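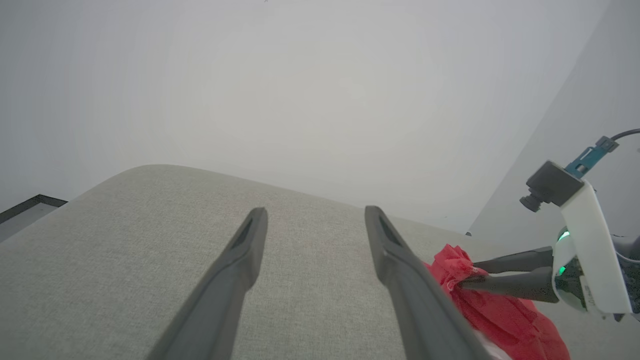 I have wanted to see the inside of the Wiltow laundry and garment-care hall ever since I moved to this side of the river, and last week they finally opened the doors to anybody who cared to sign up. I expected big steel drums and steam, and there was plenty of that, but the part I keep telling people about is a plain little corner at the back where they show how clothes get handled at home. It has pale, bare walls and upholstery in a light grayish beige, with a fine weave you want to run your hand over, and after two hours of concrete floors it felt like walking into somebody's living room. I could have stayed there all afternoon!

But let me go back to the start. The hall sits behind the old Burex depot, and if you come by bus you get off one stop later than the website tells you (the sign is on the wrong side of the road, so keep your eyes open). Check-in was quick. We got a paper badge, a pair of foam earplugs and a map that had clearly been photocopied from another photocopy. Our group was 8 people, which turned out to be just the right size, small enough that you could hear the guide over the machines and ask all the silly questions. I asked most of them.

The first stop was sorting. Everything that comes in from the sports clubs, the hotels and the two school districts goes onto long tables and gets split by fabric before anybody thinks about color. I have been doing it the other way around my whole life. Cotton towels go one way, stretchy stuff another, and anything with printing on it gets turned inside out and put in its own cart. The guide let us try a cart ourselves and I was slow, but I did get the hang of it by the end, and I was very pleased with myself.

Then came the washers. The biggest takes 200 pounds of dry laundry in a load, and when it goes into its spin you feel it in your knees. They make them in-house at Florkar, apparently, or at least Florkar puts them together from parts that arrive on pallets. I liked the dryers even better. There is a window at waist height where you can watch the sheets tumbling, and a small boy from the group ahead of us had to be pulled away from it by his sleeve.

Between the dryers and the folding area they have a wall of lost things, and it's wonderful. Single socks, of course, pinned up in rows, but also a bow tie, somebody's oven mitt and a tiny knitted hat with ears. According to the card beside it there were 1159 items on the wall that morning. Bring your phone, you will want pictures.

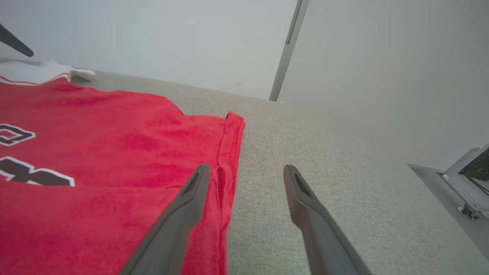
Folding was where I learned the most. I play in a Sunday league (badly), and my team shirts always come out of the drawer looking like they were stored in a shoe. Mesh is tricky because it slides around and doesn't hold a crease where you want one, but it will happily keep all the little wrinkles you don't want. What they teach is to lay the shirt flat first, smooth it from the middle out to the sides, and only then find the side edge and bring it in. Pick it up by the hem or the seam, where the cloth is doubled and has some body to it. If there are numbers or letters, try to fold beside them and leave the print alone. Sleeveless ones are easier than you'd think, you just have to line up the armholes before you go any further.

I went home and did my whole drawer that same evening. It took ages and I loved it.

Lunch is in the canteen upstairs, run by Zamani, and please don't skip it. I had lentil soup and a flatbread with roasted peppers and it was better than it had any right to be at that price. Get there before noon, though. By a quarter past, the line was down the stairs and the flatbreads were gone.

A few practical bits. Wear closed shoes, they will turn you away in sandals. It gets very warm by the presses, so dress in layers. There's an elevator, but it's at the far end and you have to ask for it. Strollers are fine on the ground floor only. They told us they had around 400 visitors across the day, and it never felt crowded except at lunch.

The next open day is planned for March and sign-up is already on their page. I've put my name down again, this time for the mending workshop, and I'm bringing the jeans with the blown-out knee.

Posted 12/29/23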